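Put It on the Plate: Collecting Demonstrations for a Tabletop Arm
Project report, second-year robotics lab
Kane Donnelly, Ecaterina Moldovan, Tariq Virk
Supervisor: Paula Vasiliu

1. What we set out to do

Our proposal promised 900 demonstrations of a robot arm tidying office tools. We handed in 300. The proposal was written by people who had never tried to get a robot to pick up tape.

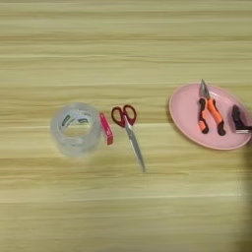
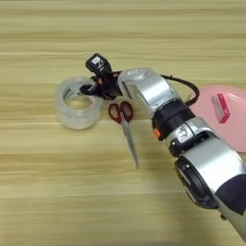

The learning system we used, Daruria, copies what it is shown, so most of the project was spent showing it things. One of us drove the arm by remote control, one reset the table, and one wrote down what went wrong. The third job was the busiest. We chose tools that disagree about how they want to be held. Scissors lie flat and give the fingers very little to get under. The clear tape was worse, because the wood grain shows through it and the depth readings treat it as a rumor. Gripping the roll from the outside went badly in our first trials, so Tariq started hooking one finger into the hole in the middle instead, and we made that the standard grasp for the rest of the set.

2. How an episode was counted

An episode ran from the moment the hand left its rest position until it came back. Each one got a written instruction, such as "put the scissors on the plate," and a grade of clean, clumsy or failed. We kept the clumsy ones. Paula argued that a system that only ever sees good behavior has no idea what to do after a bad start, and we had plenty of bad starts to offer.

Failed episodes went into a separate folder called Veres, after the lab room where we worked. There are 50 of them. Ecaterina has asked that we not publish the one with the pliers.

3. What went wrong

Our grading drifted. By August, Kane was calling things clean that he would have called clumsy in the first week, and we had to regrade one whole batch with the names hidden. We also found that all three drivers approached the scissors from the same side. The model learned this faithfully and was lost when we turned them around.

4. Results

After training, the arm managed the pliers most of the time and the scissors if they pointed the usual way. For the tape it learned the hook, but it often let go early - a habit we traced to Kane.

5. If we did it again

We would rotate drivers every 4 episodes, agree on the grades before recording anything, and vary the starting angles from day one. The revised instruction list and the grading sheet are in the appendix.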